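7.3 Running the visitor demonstration

This section covers the desktop disassembly demonstration on the Cuadros cell, as given at open days and on booked visits. It assumes that the cell has been installed and calibrated according to Sections 3 to 5. The demonstration takes 15 minutes, not including questions.

Two people are required. The operator stays at the console with the enabling switch. The presenter stays with the visitors and does not touch the controls.

7.3.1 Before visitors arrive

1. Disconnect the demonstration tower from mains power and remove the power cord from the cell. Hold the tower's power button down for 11 seconds.
2. Take off the side cover and store it outside the guarded area.
3. Lay the tower on its side with the interior facing up. Push it against the rear stops.
4. Check that no loose screws remain on the motherboard.
5. Switch on the Cuadros controller and wait for the steady green lamp.
6. Load the program VISIT_2. Do not use VISIT_1, which was written for the older, shorter gripper fingers.
7. Set the speed limit to 21 percent.
8. Run the program once with the guard closed and no visitors in the room.

CAUTION: The edges of the stamped chassis are sharp. Wear cut-resistant gloves when moving the tower.

NOTE: If the tower has been moved since the last session, repeat the reference scan in Section 5.4 before step 8. A change of position that is hard to see by eye can cause a contact fault.

7.3.2 Seating and sight lines

Visitors stand behind the yellow line on the console side. The wrist camera picture is sent to the wall screen through the Cliltia display box. Set the box to input 2 and turn off the status overlay, which hides the lower part of the view.

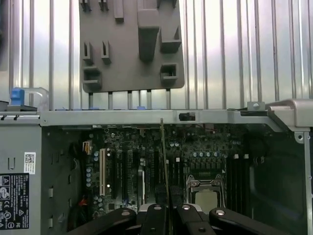
The wrist camera view is the main teaching aid during the approach move, and the presenter should let visitors find their bearings on the wall screen before any motion starts. Pause the program at the first hold point and name the main areas of the machine. The square silver processor in its socket is the easiest landmark; from there, point out the black memory slots to one side and the long white PCI slot to the other. The gripper arms enter from the bottom of the view, and visitors often take the round bolt heads on them for part of the computer. Explain that the camera travels with the wrist, so the gripper keeps its place on the screen while the tower seems to move.

7.3.3 Giving the demonstration

1. Close the guard and confirm that the guard lamp is lit.
2. Announce "Robot moving" and wait for the presenter to answer.
3. Press START. The arm moves to the first hold point and stops.
4. When the presenter signals, press CONTINUE. The arm lowers to the second hold point.
5. Keep the enabling switch at its middle position during all motion.
6. At the end of the program, wait for HOME to appear on the console before opening the guard.

CAUTION: Do not let visitors operate the enabling switch, even with the operator beside them.

If a contact fault occurs, release the enabling switch, tell the group that the robot has stopped, and follow Section 9.2. Do not clear the fault from the console while the arm is inside the chassis.

7.3.4 After the visit

1. Return the arm to the park position and switch off the controller.
2. Refit the side cover of the tower.
3. Enter the session in the Nendberg visit log, with any faults and the program used.

Questions about the program should be sent to Máté Bognár. Visit bookings and presenter training are handled by Duván Escobar.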